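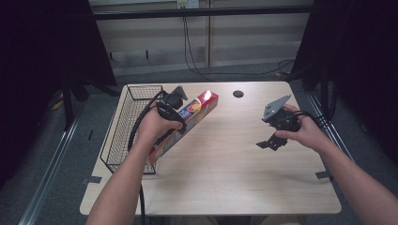 How do you stow a carton that is longer than the basket it belongs in?
Lay it on the diagonal with one end down against the inside of the basket wall, and leave the other end where it can be taken hold of without reaching across the basket.

Speaker notes: Open Baskets and Long Cartons
Ljubica Živković, Krasniqi
9th January

Slide 1 – title
Leave the title up while people sit down. Mention that the handout has the clearance table and that it will not be read aloud.

Slide 2 – scope
The talk covers open-topped wire mesh baskets used on desks and packing tables. It does not cover lidded totes, drawer inserts or anything with casters. Cartons here means retail packaging: printed, light, rectangular, usually one dimension much larger than the others. Foil rolls, light tubes, baking paper, curtain hardware. Heavy goods are out of scope and go on the floor rack.

Say early that the method is for putting things away by hand at a table. The shelf version differs in the lifting step and Heike Engelhardt has it in her session after the break.

Slide 3 – why long cartons go wrong
A short carton dropped into a basket finds the bottom. A long one finds the rim. Once it rests on the rim, it has two contact points and very little holding it at either one. It rolls when the basket is moved.

Three common faults, in the order we log them:
Bridging. The carton lies across both rims and closes off the space below.
Overhang. One end is in the basket, the other is past the table edge at hip height.
Crush. Somebody has bent the carton to make it fit. Bent cartons do not stack and the end flap usually opens.

Pause here. Ask which one people see most. In the Krasniqi store room it was bridging. At Silero they report overhang, which makes sense given how narrow their benches are.

Slide 4 – basket placement
The basket goes at one side of the table, long side parallel to the table side. Do not center it. A centered basket leaves two small areas of tabletop, and neither of them will take a long carton while it is being turned.

Left or right does not matter as long as it is the same at every table in the room. We settled on left at Krasniqi. Trinow use right. Both work.

Keep the basket fully on the tabletop. The mesh feet catch on a rounded edge and the basket tips when the first item lands in it.

Slide 5 – table surface
Pale tops are easier to work on. A dropped tag or a torn corner of card shows up against them. If the table has a cable grommet, sweep it before starting. Small items go down it, and they are slow to get back.

Cables. Anything with a lead that crosses the table gets its slack hung over the edge, clear of the basket. Wire mesh snags cable jackets and connectors. A caught lead pulls the basket toward the person when they step back.

Slide 6 – the sequence
Read this slide in full.

1. Clear the tabletop beside the basket.
2. Lay the carton flat, printed face up.
3. Turn it until it runs diagonally, with the low end toward the basket.
4. Bring the low end against the inside of the basket.
5. Hold near the middle of the carton and lower the rest.
6. Let go only when the carton stays put under light pressure.

Step 4 is the one that gets skipped. People go straight from 2 to 5, the low end lands on the rim, and we are back to bridging.

Demonstrate with the red sample carton. Do it once at normal speed and once slowly. Hand the carton to someone in the front row and let them try it with the basket turned the wrong way round.

Slide 7 – grip
Hold the carton on its long sides. Pressing on the printed face dents it, and the dent is what the next person notices. One contact point near the middle is enough for a light carton. For anything over 500 g, use two.

The free hand stays clear of the basket opening. It can rest at the far side of the table or steady the basket from the outside. If it is inside the basket it will be in the way at step 5.

Note for myself: last time I said "support" for both hands and it caused confusion. Use "hold" for the carton and "steady" for the basket.

Slide 8 – clearances
Refer to the handout. Two figures are worth giving aloud.
The free end of a stowed carton may stand no more than 200 mm above the rim.
No basket takes more than 2 long cartons.

The second limit is a house rule and I expect objections. With a third carton the first cannot be lifted out without disturbing the others. If someone wants to argue for a higher limit in a deeper basket, refer them to the Jivard layout, where the baskets are taller and the cartons stand on end.

Slide 9 – orientation and labels
Logo end up, plain end down. The logo end is what people look for when they are searching. On most retail cartons the product name sits close to one end, so this is easy to follow.

Where a carton has faded or lost print at one end, put that end down in the basket. The legible end stays visible and there is no need for a separate label.

Wire mesh has one advantage over solid bins: short items under the long one can still be seen from the side. Do not line the basket with card. It has been tried, and it removes the only reason to use mesh.

Slide 10 – taking things out
Reverse of slide 6. Lift the free end first, then draw the carton back along its own diagonal. Pulling straight up scrapes the low end on the wire and tears the flap.

If the basket moves when the carton is drawn out, it is too light for the job. Put the heavier short items in the bottom.

Slide 11 – checks
At the end of a shift:
No carton rests across both rims.
Nothing projects past the table edge.
Grommet clear.
Leads hanging free of the mesh.
Basket at the agreed side.

The check takes less time than logging a fault. The log sheet was revised in March and the old one should be thrown out.

Likely questions
Round tubes? Same sequence, but wedge the low end into a corner of the basket. They roll.
Flat packs wider than the basket? Not covered. Lean them against the wall.
Plastic baskets? The rim is smoother and the carton slides. Use a lower limit for the free end. I have no tested figure – say so.
Can the basket be fixed to the table? Yes, two cable ties through the mesh at the table frame, if the frame allows it. Krasniqi decided against it for cleaning reasons.

If time is short, drop slide 9 and go from clearances to taking things out. Handouts are by the door. Leave the sample carton and the basket on the table for Heike.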